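Search this site
Enter keyword
Go

Three Books, Standing

By Tsegereda Endale

I own 882 books. I know the number from counting them last October, over a long weekend when I had a cold and a roll of stickers, and I regret having found out. Before that I had "a lot of books," which is a personality. Now I have 882 books, which is a storage problem.

My complaint here is with the small group of books that lives on a table. You know the kind of arrangement. A few volumes, upright, spines out, on a surface where someone also eats. The home magazines have been fond of it for years. They call it a vignette, a word that used to mean a short piece of writing and now means a short stack of things you aren't allowed to move.

I held out against it for a long time. A book on a table, in my mother's house, was either being read or being put away. If it was doing neither it was in the way of dinner, and it got picked up and handed to whoever was nearest. Books lived on shelves, packed tight, and if you wanted one you dug a finger in over the top and pulled until the binding complained. I can still spot a book from that house by its torn headcap.

Then I moved into a place with very little wall. There are windows, which I was told to be happy about, and there are cabinets, and the cabinets have doors, and behind the doors are plates. The shelves I brought with me fit in the hallway, sideways, so that a person of ordinary build has to turn like a key to reach the bathroom. Everything I was reading at the time ended up on the table. It has been there ever since.

The trouble with books on a table is that they lie down. Leave one flat and you will have six by the end of the month, and a mug on top, and at that point it's furniture. The bottom book in a flat pile is gone. You will never read it again. I had a history of canal building at the bottom of a pile for so long that I bought it a second time, with real excitement, as a book I'd been meaning to get to.

So you stand them up. And now you've got the other trouble, because a book doesn't especially want to stand up. A fat hardcover will do it. A paperback will do it until someone closes a door. One book standing alone looks like it's waiting for a bus. Two lean on each other in a way that makes guests uncomfortable. Three, if they are the right three, will stand there quite calmly, and this is where I've ended up, against everything I was raised to believe.

The right three is harder than it sounds. I tried three of the same height and it looked like I was selling them. I tried arranging by subject and got a gap, a slump and a slow slide toward the salt. What works is one taller book at the end, something dark, with the paler ones beside it. I don't know why the dark one has to go at the end. I put it in the middle once for a week and felt watched.

Then there are bookends, on which I have spent more than I would like to see written down. The Vilau pair was very handsome and weighed less than the books it was holding, so that the whole arrangement traveled across the table together, like a family at an airport. The Skuda ones are shaped like an L and go under the book, a good system for anybody who doesn't mind lifting every book to remove one. A friend gave me a Rocha bookend in the form of half a horse. Half. The other half was sold separately. I did not go looking for it.

I also tried the Plendino tabletop rack, which promises to hold up to six volumes "in conversation." My volumes had nothing to say to one another. They leaned back at an angle like people in dentist's chairs, and every one of them opened slightly, and dust went in.

What I've come around to is no bookends at all, and a rule. When a fourth book arrives, one of the three goes to the hallway. I'm strict about it. I stood at the table for a good part of an evening last winter with a novel in my hand, unable to decide which of the others deserved exile, and in the end I put the novel back in my bag and read it on the train, in secret, like a teenager.

People who believe in shelves will say this is a silly way to treat literature. Maybe. But I'd point out that I've read more since the rule came in than in the years when I had a wall. A shelf of 2000 books is a wonderful thing to own and a terrible thing to choose from at nine at night. You stand in front of it the way you stand in front of the refrigerator, and you come away with the same thing, meaning whatever was in front. Three books is a menu. You can read all the spines without tilting your head much, and you can't claim there's nothing there.

It's also good for honesty. A shelf lets you hide behind the ones you haven't opened. On a table, somebody sitting down to coffee will read the titles and ask about them, and you'd better have got past the introduction. I've removed two books from the table for this reason alone, both on the morning of a visit, both very well reviewed.

So I've stopped apologizing for the table. The white cabinets can keep the plates. Give me a bare stretch of yellowish wood, a white spine, a grayish-blue one and a tall navy one, all of them upright for now.
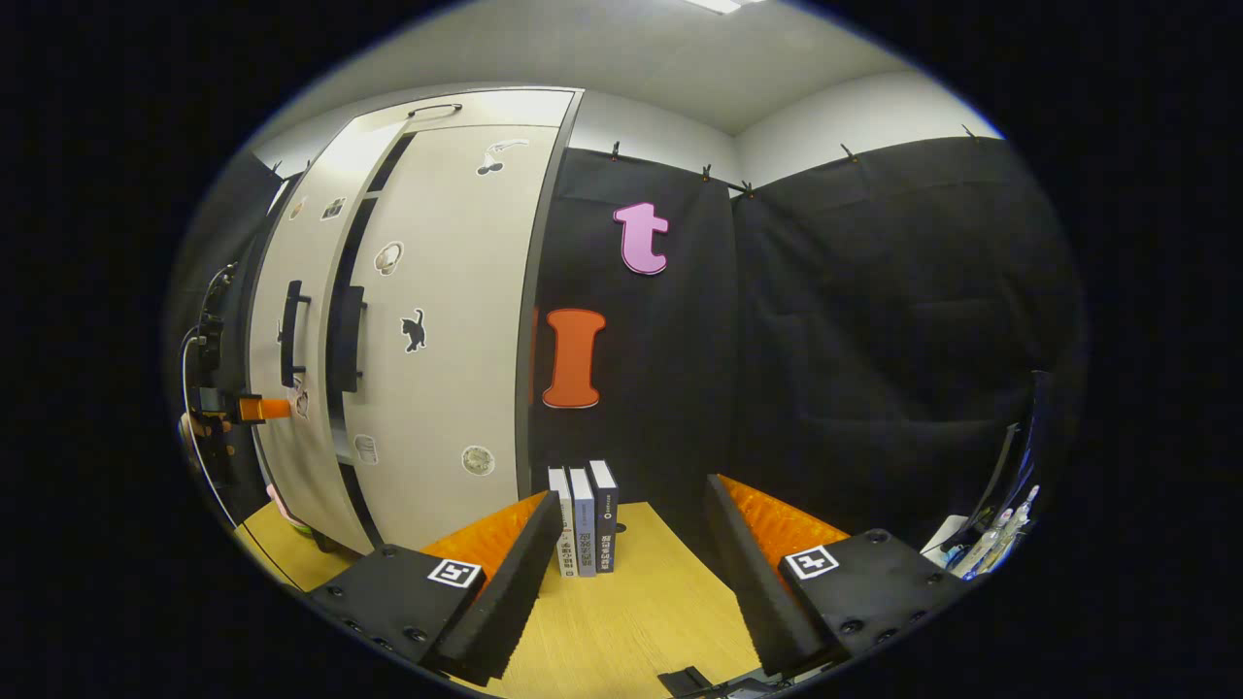
What I Did With the Other 879

They're in the hallway. Turn sideways.

Contact | Copyright, all rights reserved | Back to top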